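Re: [clitdale-house] tea drawer / mugs / who has the good rack

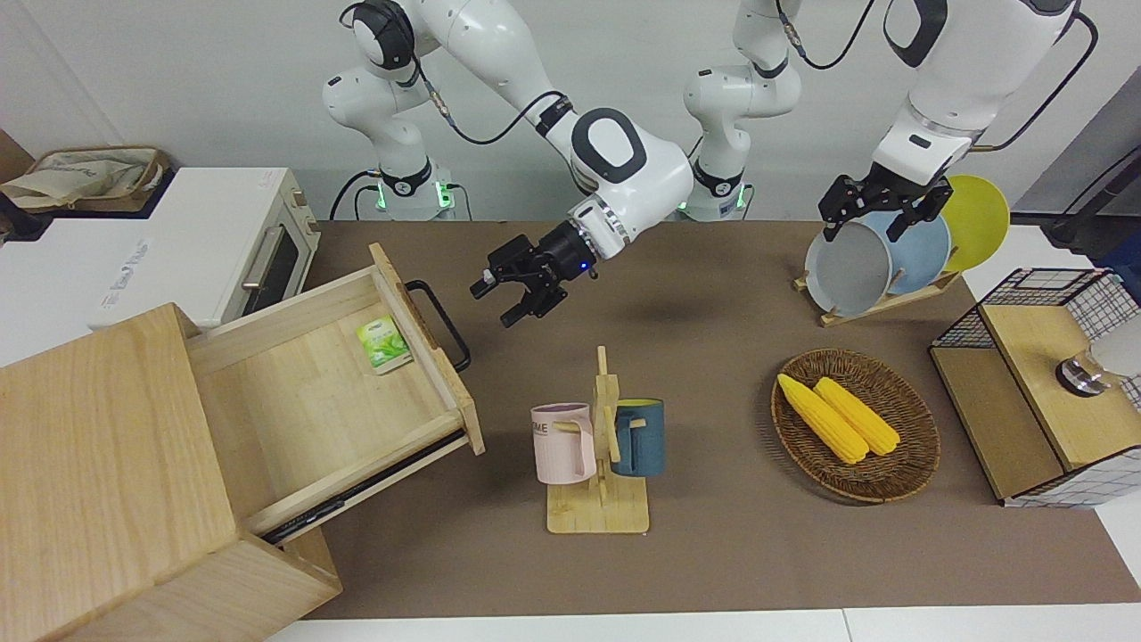
Tea corner, 4th August. Drawer open, mugs on the tree.

Sorry, quick one, typing between things. Drawer with the black handle is the tea drawer now — there's a green packet in the front of it and it can stay there. Please dont put batteries in with it again. Pink ME mug and the dark teal one live on the mug tree. Plates go upright in the wooden rack, three is plenty for weekday lunches.

On your questions, Phúc:

Phúc La wrote:
> Can we move the toaster oven next to the sink? And is the cloth bag in the
> woven basket anybody's? I'd like the basket for napkins. Also Mac Suibhne
> want 40 for a second mug tree, seems steep to me.

Toaster oven — no, cord wont reach. Stays behind the cabinet.

Bag, not mine. Leave it till the 14th, then basket is yours.

40 is too much. Prutodholm had one in March for a lot less, will look tonight if I get a minute. Need it before the Fedesix people come for lunch, they all want coffee at teh same time.

Drawer slide could use a drop of oil, anyone got some? Had a can under the sink, gone.

More later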